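Equipment Review: The Forutell Hand-Held Gripper Pair

Prepared for the Skondik Equipment Library
January 19, 2026

The Equipment Library evaluates hand-held grippers on behalf of member laboratories that record manual tasks for later use in robot training. This review concerns the Forutell pair, which was requested by several members following the publication of our August review of the Dreva set. Both products are intended for the same work, and members who already own the Dreva set will find the comparison in the second half of this document. The library purchased its Forutell pair at the ordinary price and received no support from the manufacturer beyond that available to any customer.

The evaluation covered 129 recorded attempts at ordinary household handling tasks. These included moving cloths and small containers, opening drawers, and placing items on a counter. Each operator received 15 minutes of instruction before the first recording. Attempts were marked as usable or unusable by a reviewer who had not operated the tools. An attempt was unusable if the item was dropped, if tracking was lost, or if the recording stopped before the task was complete.

Handling of cloth was given particular weight. Soft goods are common in household work and are a frequent cause of failed recordings, as a jaw that closes well on a rigid cup may slide across a folded towel. The Forutell jaws are long and curved, and they allow the operator to reach into a container without bringing the body of the tool down to the rim. Marker cubes are fixed at the base of the fingers, where they remain clear of the item being handled. 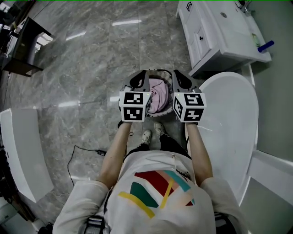 Athina Triantafyllou, commenting on the draft of this review, wrote that cloth had been the weak point of every pair her laboratory had used, and that she would place less value on jaw length than on the force needed to keep the fingers closed. Her operators could pick up a cloth with nearly any tool, she noted, but by the end of a long session they were letting go of it early. She asked that the final text say something about fatigue.

The reviewers accept the point. Closing force on the Forutell pair is moderate at first and rises sharply over the last part of the travel. Operators reported no difficulty in short sessions. After 20 minutes of continuous work, however, most asked for a rest, and the complaint was the same in each case: the thumb tires before the wrist does. The Dreva set is lighter to close and was preferred for long sessions, although its shorter jaws performed poorly in deep containers. Laboratories planning extended recording should schedule breaks or rotate operators.

Tracking was reliable in most conditions. The printed patterns were read correctly under ceiling lights and in rooms with mixed light. Polished floors caused occasional trouble when a bright reflection passed close to a marker, and the software was slow to recover once a pattern had been lost. The manual offers no guidance on this matter. The reviewers found that turning slightly away from the reflection was sufficient – a simple measure, but one that should have been documented.

The controller software is adequate. It records both hands in step and names its files in a sensible manner. It does not warn the operator when storage is nearly full, and 2 recordings were lost for this reason. The Dreva software gives such a warning well in advance. Members who use the Chantharasri file converter should note that Forutell recordings must be exported before conversion, which adds a step to the end of each session.
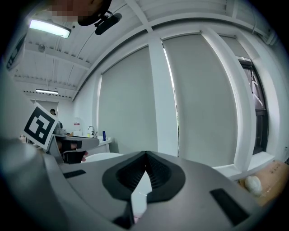 Calibration is required at the start of each session and whenever a marker has been knocked. The procedure is clearly described and can be completed by one person. The reviewers would have preferred a firmer fixing for the markers, as a light blow against a door or cabinet was enough to require a fresh calibration. The Dreva set tolerated similar treatment without complaint.

Cleaning presented no difficulty. The finger assemblies can be removed with the key supplied, and replacement parts are sold singly. The carrying case is of poor quality, and its latch failed during the evaluation period.

The Forutell pair is recommended for laboratories whose work involves cloth, deep containers, or confined rooms, provided that sessions are kept short. For long sessions at a table or bench, the Dreva set remains the library's preferred choice. Members may reserve either product through the loans desk. Borrowers of the Forutell pair are asked to return it in the replacement case supplied by the library and to report any damage to the markers on the loan form.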